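Poker Mats and Cards: Storage, Flattening and Cleaning

Mats

A cloth-faced mat should be stored rolled, printed side out. Folding sets a crease across the lines that a later pressing will soften but seldom remove. Use a tube wide enough that the mat slides in without force, and cap both ends.

To flatten a mat that has been rolled for some months:

1. Lay it face down on a clean, hard surface overnight.
2. Turn it over and weight the corners with books for two hours.
3. If a corner still lifts, roll that corner backward by hand, hold for a minute, release.

Do not iron a rubber-backed mat. The backing softens well before the cloth relaxes.

A dark green mat shows lint and chalky dust sooner than most colors. Line the mat up with the table edge before opening the case, and keep the case to one side of the playing area.

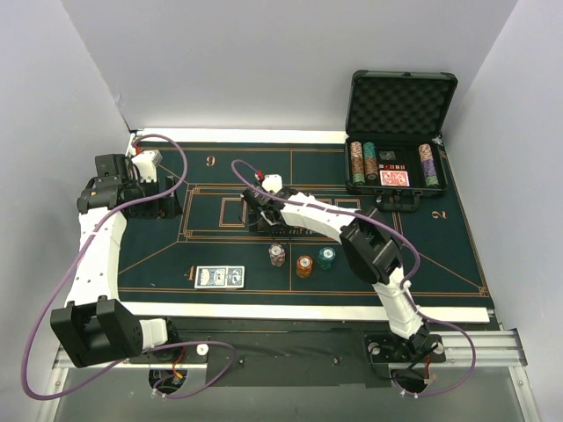

Brush before wiping. A soft clothes brush, worked in one direction, takes up most dry debris. For drink spills, blot with a white cotton cloth and plain cool water, working from the outside of the spot inward. Avoid colored paper towels; the dye can transfer. Printed lines should be patted, never scrubbed.

Cards

Plastic cards may be wiped with a barely damp cloth and dried at once. Paper cards get a dry cloth only. Sort the deck and count to 54 with both jokers before it goes back in the box. A deck left fanned or leaning in a warm room in October, when the heating first comes on, will take a bow. Square it, box it, and set a flat weight on the box for a day.

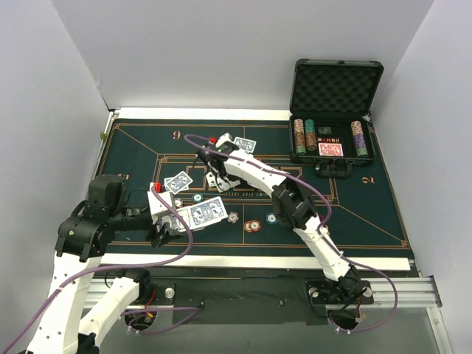
Fanned blue-backed cards over a Texas Hold'em mat.

Case

Vacuum foam inserts with the brush attachment on low suction. Leave the lid open for an hour after any damp cleaning. Chips go back dry, sorted by color; a 200-chip set should fill its rows snugly enough that nothing rattles when the case is lifted.

Tips compiled by Yara Hourani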